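Running a Two-Arm Board Assembly Demo for Visitors

Pembridge open day notes, revised 2023-10-06

These steps cover the board assembly station as we run it at Pembridge when guests are in the lab. They assume both arms are already homed and the Grellska controller is up. Allow 55 minutes from power-on to the first group.

Step 1. Set the station

Hang the black curtain behind the table and smooth it by hand. Lay the mat, then place the board lengthwise between the arms. Check that the emergency stop can be reached from the visitor side.
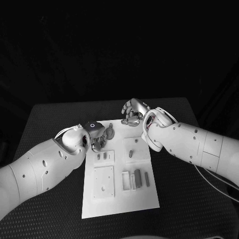 Part placement decides how well the demo reads from a distance. Visitors stand behind the rope and see very little of a small peg. Keep the taller pieces together at the lower right of the board, next to the open tray, and leave the round gray disk up by the left hand. Route the arm cables down toward the table corners before enabling the motors. A cable lying across the board will stop the run.

Step 2. Check the approach poses

Load the Grollunis pose file and step through it at 32 percent speed. Stop at each hover pose and confirm clearance between the fingers and the parts. If a hand sits too low, edit the height offset in the file. Do not jog the arm and save over the pose.

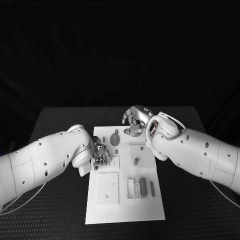
Hover check, left hand low over the small plate, right hand raised at the far edge.

Repeat the check after any change to the board position. The offsets are stored per station, so a file copied from the Wouters bench needs new values.

Step 3. Run for the group

Limit each group to 4 people per operator. Announce motion before pressing start. Run two cycles, then pause with both arms over the board and take questions.
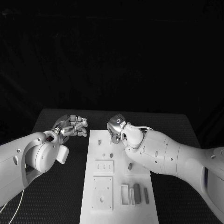

Catherine Cruickshank commented that the pause should come after the first cycle, as her groups in May had drifted off before the second one ended. Either order works with the current script. Set the pause flag to 1 or 2 before loading.

Step 4. Reset

Return both arms to home, disable the motors and put the parts back by hand. Send pose file corrections to Ruben Vandenberghe.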